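Returning a storage order when one part has been opened
Posted 9 July 2020 in Household and Consumer Matters

I ordered storage goods from Mostedetti for our residents' association, at a total of 242 pounds. One carton was opened on delivery and the remainder are still sealed. The seller states that the whole order is now excluded from return. Is this correct?
Pak-hei Leung

Pin-yu Yeh
In general, no. An order placed at a distance may be cancelled within the period given in the seller's terms, and opening a carton to inspect the goods does not normally remove that right. Please write to the seller - by email, so that a record exists - and quote the order number. Keep all packaging until a reply is received. 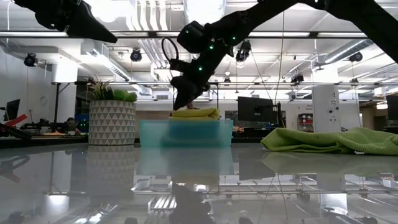
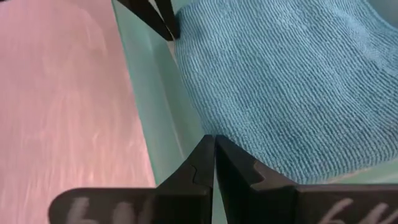
First picture: folded yellow cloth on a shallow teal bin.

The seller may make a deduction where goods have been used beyond inspection.

Lok-yiu Fang
I had the same with Beltia. They paid in the end but kept the postage.

I-hsuan Shek
Please check whether the order was placed in the association's name. Consumer terms may not apply if so.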